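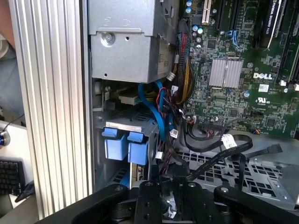
Expansion slots with the Quadro K620 fitted, silver heatsink near the middle of the board.

Curneck refurbished Dell tower, no processor: bench review
October 20, 2020

Curneck sells off-lease desktops in three states: complete, tested without drives, and "bench grade." The unit reviewed is bench grade. It cost $101 plus $13 shipping and came with the motherboard, power supply, graphics card and drive hardware in place, and no processor or cooler. The listing said so clearly. Buyers who want a working computer out of the box should pay for one of the other grades.

I bought it as a practice machine for drive swaps and as a donor case. This review covers the case and access to the parts. There are no benchmarks, and there won't be any until I put a processor in it.

Access is good. With the side panel off and the tower on its side, the board faces straight up and the memory slots can be reached without removing anything else. The socket came with its retention frame and lever attached. I had no protective cover for it, so I kept screws and tools on the other side of the case. Check the pins under a bright light on arrival – Curneck's return window is short, and a bent pin is easy to miss in a quick look.
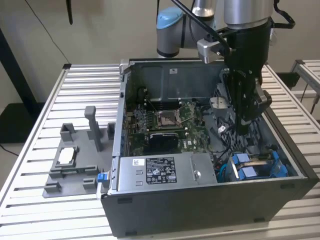
The power supply is the part I like least. It is a long unit and takes up a good share of the near side of the case. It doesn't get in the way of a drive swap, but larger hands will brush against it when working at the lower part of the board. The label is readable with the tower on its side, so ratings can be checked without pulling the unit.

Drive mounting is the best part of the design. The hard drive rides in a blue plastic caddy in the bay beside the power supply. I put about 50 insertions on one caddy over the review period and it still holds the drive firmly. The plastic has a little flex, as it needs to, and shows light scuffing on the contact edges. Cable slack is adequate. Unplug both connectors first and lay them to the side, or they will end up under the caddy on the way back in.
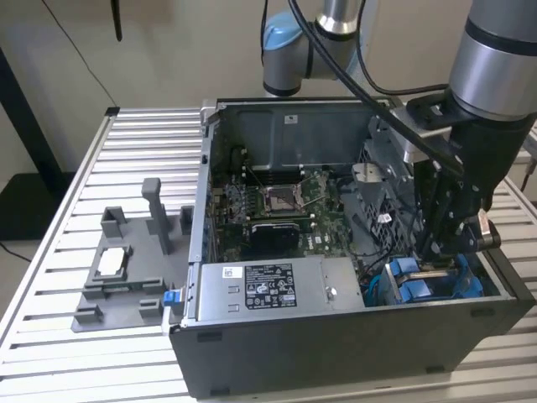

A caddy that goes in slightly crooked will stop partway. Back it out and start over. Pressing harder only loads the plastic tabs, and I would expect those to fail before anything metal does. For comparison, the Blackwood case I used before this one holds its drives with four screws each, and a swap takes several times as long. The Gromier open frame is faster than either but gives the drive no protection from the side.

Cable routing is average. The dark cables around the drive cage are hard to tell apart in poor light, and I ended up tagging two of them with tape.

Cosmetic condition was fair. Curneck had blown the dust out of the fins and vents, and I found no loose hardware inside.

Recommended as a bench or training case. Not recommended as a cheap route to a complete desktop, at least until you have priced a processor and cooler.

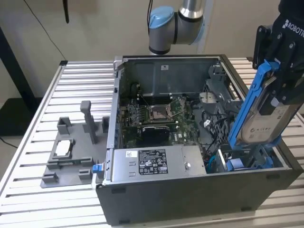
A reader writes that the bench grade unit he ordered in June, shipped from the Sisach warehouse, had one caddy with a cracked tab, and that Curneck replaced it without asking for the old one back. He suggests ordering a spare caddy with the tower, as buying one later meant paying shipping twice. He also asks if the drive can be swapped with the tower upright. I tried it after reading his note. It can, but the cables are harder to hold out of the way, and I went back to working with the case on its side.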